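# Estuneo Folding Set

2 min read

Clothing items placed unfolded on a table, to be folded and stacked. Maintained by Musa Effiong and Oluwaseun Olaniyan.

## Contents

The set has 1,970 sequences of 38 garments. Each sequence begins with one garment dropped on the tabletop in no set shape. Folding ends when the item lies flat with its sleeves tucked under.

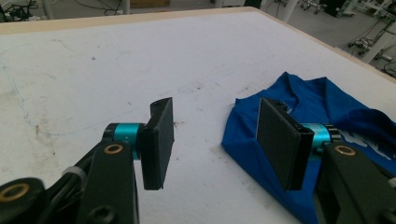
Sequences shorter than 50 frames were removed. Garment IDs are listed in `garments.csv`, with columns for type, main color, size and print (yes/no). Printed garments are kept in both splits.

## Surface

The table is white with a pale wooden edge. Scuffs, stains and stray pen lines were left in place and are not labeled. Do not treat them as part of the cloth when building masks.

## Known issues

- 101 sequences have no end label.
- Size is blank for garments without a readable tag.
- Stacking order is not recorded before version 2.

## Changes

Dec 29, 2022: merged the Merkero and Mavley lists, fixed duplicate IDs.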